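Reading time: 2 minutes

Store cupboard sort-out, first part done

The ground floor store at Prado House has now been emptied as far as the second shelf. Nouhaila Kamel and Magdy Ashour started it in November and most of what came out has gone into the side room to be sorted. Anything with a department name on it has been put back on the left. Anything without a name is on the floor by the window.

The old paper files were the slow part. There were 313 folders, and Nia Jarman has checked them against the list Youssra Ghoneim kept when we moved from the Muletti building. Those past their keeping date will be shredded. The rest are going into the grey cabinets upstairs, and the key is with Nia.

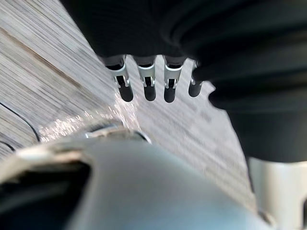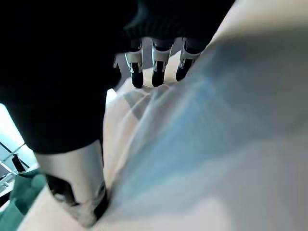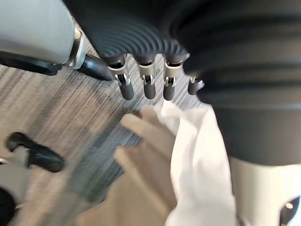 Close-ups from the side room, Prado House

The side room is still in use for sorting, so please book the small meeting room until further notice. If you left a coat, a kettle or a box of leads in the store before the summer, come and look before the end of the month. Unclaimed items in good order go to the Zundeo reuse shop, which collects at 4 in the afternoon.

New shelving has been priced at roughly 2,000 pounds fitted. Salma El Sherbiny has the quote and would like to hear from anyone who needs a deeper shelf than the present ones. The back wall will be done after that.

Recent items
Bike rack: new keys
Danemico lift repairs, dates changed
Who to ask about parking permits
Kitchen rota for the winter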